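Workshop notebook, preparation bench
Entry date: 2026-08-29
Entered by: Idrisa Makori
Copies to: Marwan Sleiman, Gerd Haberkorn

Subject: care of the bamboo cutting board and assignment of wiping cloths

1. Background

At the January review it was agreed that the preparation bench would keep a written record of how its boards and cloths are looked after. The record has been kept unevenly. The present entry brings it up to date and sets out the practice to be followed until Danilo Bañez issues the revised bench sheet.

The matter was raised again by Gerd Haberkorn, who found citrus residue on the bench board before the afternoon session. Lemon juice left standing on bamboo dulls the surface and, over a number of weeks, raises the grain along the joints between the strips. The older board, now kept at Skudevholm, was lost in this way. It had been rinsed regularly but was put away flat and damp.

2. Cloths

The mixed box of cotton rags has been withdrawn. Several of them shed lint, and two had been used with oil and returned to the box without being marked. The bench will use microfiber cloths only, assigned by color as follows.

Pink: food surfaces, meaning the board and the tabletop around it.
Blue: sinks and taps.
Yellow: floor spills and anything that has been on the floor.

The pink cloths are two-sided. The pink face has the looped texture and lifts pulp and small fibers well. The gray face is to be used for the final pass. A bunched cloth cleans unevenly, and staff are asked to fold it into quarters for wiping by hand and to turn to a fresh quarter when the first is soiled. Cloths are washed at 60 degrees without fabric softener. Softener was used on one load in error and the cloths pushed the juice along the board for several washes afterward.

The present supply is 16 cloths, of which 10 are pink. Marwan Sleiman will reorder through Adomaitis when the pink cloths fall to four.

3. Board

The order of work is unchanged. Fruit is removed to a dish or to the compost before wiping begins. Loose pulp and seeds are lifted first, along the strips and toward the nearer edge. The board is then wiped with a damp pink cloth, turned over, and wiped on the underside, where juice collects unnoticed. The metal handle is wiped last, including the points where it meets the wood. Ottar Blomqvist reports a dark line forming there and suggests a cotton swab. This was tried and is adequate.

The board is dried standing on its long edge. It is not to be soaked and is not to go in the dishwasher under any circumstances. Food-grade mineral oil is applied every 2 weeks and left overnight.

Lemon slices and the bamboo board on the brown table, and the pink cloth with its gray edging:

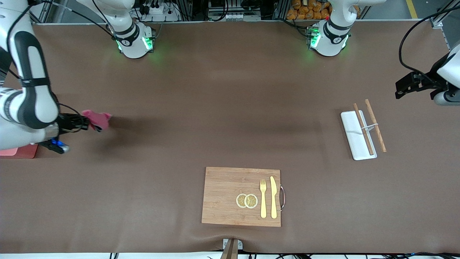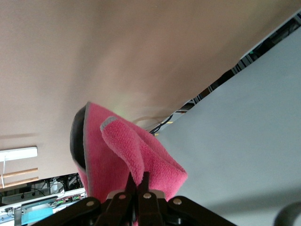
4. Observations

Slices left on the board for the length of a lunch break marked it with pale rings. The rings faded after oiling but could still be felt with a fingertip. The same slices on the glazed dish from Prornham left nothing. It is recommended that cut citrus be moved to the dish whenever work is interrupted, even briefly.

The brown tabletop shows dried juice as a faint sticky patch, easily missed under the overhead lights. It is found more readily by touch. A second pass with clean water removed it in every case. The Stukon spray cleaner was also tried and offered no advantage on juice, and its scent remained on the board until the next morning. The spray is not to be used on the bamboo.

5. Outstanding

Labels for the cloth hooks have not arrived. Until they do, pink cloths hang nearest the door.

Gerd Haberkorn to confirm whether the tray liners may be washed with the cloths. My own view is that they should go separately.

Danilo Bañez to decide whether a second board should be bought so that one can rest after oiling. Bamboo is preferred, same size, with a handle if available.

Next oiling to be initialed on the card inside the cupboard door. The last two spaces on the card are blank, and I have asked that whoever did the work fill them in.

I.M.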